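New Working Rules for Hand-Held Gripper Sessions

10/15/18 | By Murray Hoani

Reading time: 3 minutes

The Rotthorpe laboratory has adopted a revised set of working rules for sessions in which people record manipulation tasks with hand-held grippers. The rules apply to all staff, students and visiting operators, and replace the notes that have been posted in the laboratory until now. 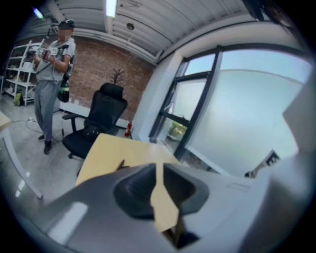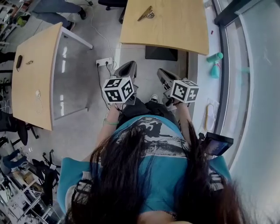 Operators at work with hand-held grippers.

Murray Hoani
Safety and Standards Coordinator, Rotthorpe

The earlier notes were written when the laboratory owned one pair of grippers and a single operator used them. Sessions now run with several people in the same room, and the partners in the Mamside project, Plindia and Leemans, have asked that all three sites work to the same written practice. The text was drafted by Corey Pirihi and reviewed at each site before adoption.

Floor and cables. Power strips and cables may be placed on the floor during a session where the equipment requires it. The session lead must walk the route between the work tables before recording begins and move any cable that crosses it. A cable that cannot be moved must be covered or taped flat. Loops hanging from a gripper should be short enough that they do not catch on a table edge or chair arm when the operator turns. Spray bottles, bags and other small items are to be taken off the floor on the window side as well as in the main walkway. This point was raised at two of the sites during review.

Operator position. Operators may stand or sit. A seated operator must be able to reach the whole task area without lifting out of the chair. No operator is to record for more than 15 minutes without a break of at least 5 minutes away from the grippers. The session lead keeps the time. Operators should report any soreness in the wrist or thumb on the same day, including soreness that has passed by the end of the session.

Markers and finger pads. Where a gripper carries marker cubes, the faces must be clean, flat and fully attached. Tape, stickers and handwritten labels may not be placed on them. Rubber finger pads are to be inspected at the start of each day and replaced if they are torn or have come away from the housing. Sheet materials such as cardboard should be checked for staples before they are gripped.

Other persons in the room. Anyone who may be recorded must be told before the session starts and must have signed the consent form. Faces are to be blurred before any recording or still leaves the laboratory. Persons who are not taking part should keep about six feet from an active operator. Telephones and tablets used to monitor a session may be held near the operator but must not touch the operator or the equipment.

Session record. The record sheet now has six fields: operator, session lead, task, gripper pair, start and stop times, and remarks. A sheet with an empty remarks field will be accepted, but "none" is preferred. Completed sheets are kept with the recordings and are not to be stored on personal computers.

The rules take effect on publication of this item. Operators who completed training under the earlier notes do not need to repeat it, but they must read and sign the new text before their next session. Comments from all sites will be collected until the end of December and should be sent in writing to Corey Pirihi, with the section heading given in the subject line. Printed copies are available from the laboratory office.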